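Clultell: a tiny word list of sewing terms

Hi! I put Clultell together because my aunt's old pattern booklets kept using words I couldn't find anywhere (what on earth is a "stay stitch"?). It has 1,384 terms in one CSV, each with a plain meaning and, where I could find one, a sample sentence.

The columns are term, meaning, sentence, source and notes. Source is a number from 1 to 14, and you can match those to the booklets in sources.txt. The notes column is messy – mostly me arguing with myself about hyphens.

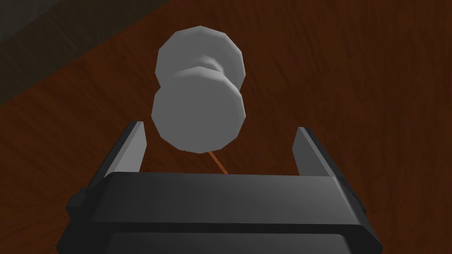 Spelling follows the booklets, so you'll see "buttonhole" and "button-hole" as separate rows. I-seul Min checked the knitting terms that snuck in and talked me into keeping 80 of them. Irfan Hidayat wrote the little script that sorts everything, and it needs Python and nothing else!

Version 2 fixes the rows where the commas went haywire. If you grabbed the file before November, please download it again.

Known gaps: hardly anything on leather or quilting, and the lace section is pretty thin. Send me more words if you have them – a plain text file is fine, and please say which booklet they came from.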